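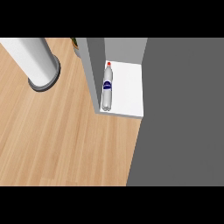

One student on last year's course asked whether a timber floor can be treated as a single solid sheet when working out how much it will swell. It cannot, and the reason takes up most of this handout.

Unit 3: Moisture movement in timber floors

3.1 Direction
Wood takes up and gives off water until it is in balance with the air. The resulting change in size depends on direction. Along the grain it is small enough to ignore in most rooms. Across the grain it is large, and greater along the growth rings (tangential) than at right angles to them (radial). A board therefore changes in width far more than in length.

3.2 Working formula
Change in width = board width × movement coefficient × change in moisture content

Use the coefficient for the species and the cut. Where the cut is unknown, take the tangential value. Moisture content is the mass of water divided by the oven-dry mass of the wood, as a percentage. Keep the units consistent – most lost marks in the April test came from mixing percentages and decimals.

3.3 Adding up
In a floor of separate boards, part of the movement is taken up at the joints. Fixings and friction against the base hold back some of the rest. The sum over all boards is thus an upper limit. In a glued floating floor the boards act together and the movement appears at the edges, so the gap there must be sized for the full width of the room. The same applies at columns, door frames and fixed units.

3.4 Set problem
The Predau reading room has a floor laid in 33 rows across its width. Moisture content rises by 2 per cent between winter and summer.
(a) Find the total free movement, using the coefficient in the Brondico table.
(b) Find the movement per row.
(c) State whether an edge gap of 10 mm on each side is enough, and list your assumptions.

Answers are due by Aug 1, 2026. Show all working. Read the Jurico notes on subfloor drying before starting Unit 4.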